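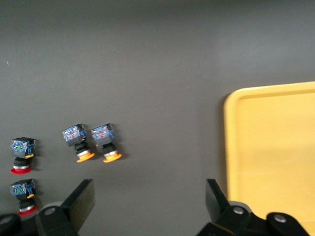

Róisín Noonan tells me a push button should be red if it stops something and that the rest is decoration. I used to agree. After 15 years of opening parts drawers at Skelesgate I trust color a good deal less.

Take red and orange caps. Side by side on a gray bench, sure, you can tell them apart. Put one alone on a panel under bad light and ask a tired person which it is. The catalogs sell us more shades every year and call it safety. I call it more stock to mix up.

The yellow tray I'll defend, because you can find it. But sorting by cap color only sorts the caps. The contact block is the half that does the work, and people hardly glance at it before they wire it in. Read the block first, then argue with me about orange.

Last updated: 23 June 2020
Filed under: Opinion, Workbench
Contact | © Hanrahan | Back to top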